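Search this notebook Go

Home Entries Dyes Presses Supplies About

Block printing notebook: repeat number two, and the drift finally explained

12 Aug 2020

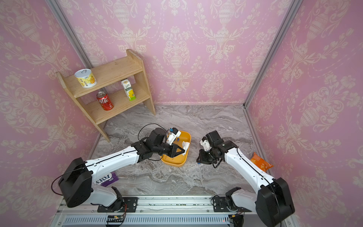 Registration on the long test strip is so much better than last month! I pulled 18 impressions down the lining paper with the new pins in the block, and the drift I've been complaining about since the first Gondard sheets is down to a hair at the far end. You can lay a straightedge along the stems and it just sits there. I keep thinking about what makes a big repeat work, because ours is so small by comparison. Take a damask like the cream on pink, all urns and scrolling leaves and flowers: a pattern of that sort forgives a lot inside the motif, but the eye goes straight to any place where one scroll should hand off to the next and misses. Our little sprig has the opposite trouble. The joins hide fine, and every fat or starved print shows.

So, the drift. I had blamed the paper. It does grow when the ground coat goes on, and I spent two evenings measuring strips before and after sizing, which was fun but not the answer. The block itself was the answer. The left pitch pin was leaning, only slightly, and each impression picked up the lean from the one before it. Pulled both pins, drilled fresh holes, set new brass ones with a square held against them while the glue took. Should have checked that first.

Color notes. Mixed three batches of the pink ground:

Batch A – whiting, rabbit skin size, a little madder lake. Lovely in the bowl, dried chalky and rubbed off on my sleeve.
Batch B – same, more size. Holds. Slightly shiny where the brush overlapped.
Batch C – batch B let down with warm water and strained twice. This is the one. Flat, soft, brushes out without ridges, and the print sits on top of it beautifully.

I made 1000 ml of C and labeled the jar. It will gel overnight, so stand it in warm water before use and don't stir it hard or it foams. If anyone wants to try it with the Kabbaj ocher in place of the madder, please do, and tell me how it goes! I think it would make a very good buff.

For the printing color I'm still going back and forth. The cream over pink is pretty and very low contrast, which means small faults vanish at arm's length. The deep green is much more exciting up close and shows absolutely everything. Printed one strip of each. The green strip has a bald patch on every leaf tip in the top left corner of the block, so there is a low spot in the wood there. Rubbed the face with charcoal on a flat board and confirmed it. The fix is either to pack the back or to flock the whole face. I'd like to try flocking, having never done it, and felt scraps are in the drawer under the press.

Press pressure: 52 on the Hurnex dial for cream, 70 for green. The green is thicker and wants more squeeze. At the lower setting it comes out speckled, like a worn stamp. Anything higher and it pushes out past the outlines and fills in the veins of the leaf. Those are dial numbers and don't mean anything on another press.

The color pad needs recovering. The blanket has a crease down the middle and it prints as a faint line if you load the block in the same spot twice. I've been rotating the block a quarter turn each time I charge it, which works, but it's easy to forget halfway down a strip. I forgot on the ninth.

Tried the half-drop layout on scrap in the afternoon. Wow, what a difference. With a straight repeat, the sprigs line up into rows and you see stripes before you see flowers. Drop every other column by half and the stripes dissolve, and the diagonal starts to move. It does eat more paper when you match drops on a wall, so for narrow closets and box linings I'd stay with straight. For anything wider than a couple of strips, half-drop, no question.

Also opened the Grilleo knife set. The small gouge is excellent on pear wood, crisp at the end of the cut. The V tool needs honing before it goes near a block.

To do:
hone V tool
recover color pad
flock test on the old leaf block, then decide
hang both strips by the window and look at them in morning light
order more lining paper, the heavy one
carve a second corner pin guide for the half-drop

Filed under: Wallpaper, Block Printing, Distemper, Workshop Notes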